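Thread: Anyone get along to the Prernollow open day?

gumboot_dan
Posted 9:14 am
Went through the Prernollow place in July with my brother-in-law. They had the home kitchen set up and were showing how they teach the arms to tidy up and pack things away. Parking was terrible. Wondering what others made of it.

sprocket62
Posted 9:40 am
I was there for the morning session. The big Jaltow arm at the front had the crowd but it mostly moved tubs from one shelf to another. The kitchen was better value. A person holds the gripper by hand and does the job themselves, and the recording goes to the training people afterwards. The sign at the door said 2325 recordings so far, 578 of them in kitchens.

Table was covered in a blue cloth with bits and pieces left on it, a plastic cup on its side, a water bottle, instant noodles, one of those orange foam sleeves you get on fruit. Two black fingers with blue pads on the inside.

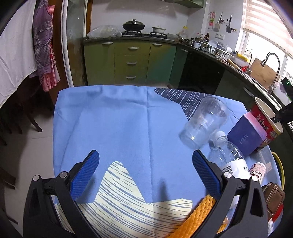 Janelle Baluyot
Posted 10:22 am
I don't agree that the kitchen was better value. It's a person doing the tidying. I drove over an hour to see a robot and I can watch someone clear a table at home. The Jaltow was slow but it was working on its own.

sprocket62
Posted 10:31 am
Fair enough, but the Jaltow had the same tubs in the same spots all morning. Ask it to pick up something soft and see how it goes.

feltano_fan
Posted 11:05 am
Did anyone get a price on the Feltano? The bloke on the desk told me 179 a month to lease, then a second bloke said that was only the service plan.

gumboot_dan
Posted 11:18 am
Service plan. The lease is 2069 a month with a minimum term. It's on the back of the flyer in grey print.

feltano_fan
Posted 11:26 am
Right, that rules me out then.

Janelle Baluyot
Posted 12:02 pm
Did you get a go of the hand gripper, Dan? They were letting people try it after the Dhillon talk but the queue was out the door.

gumboot_dan
Posted 12:15 pm
Yes, had a couple of minutes. Heavier than I expected and you lose all feeling in what you're holding. I'll give you this much – it would have been a better day with an arm doing the same job next to it, so you could compare the two.

sprocket62
Posted 12:20 pm
Agree with that. I put it on the feedback form.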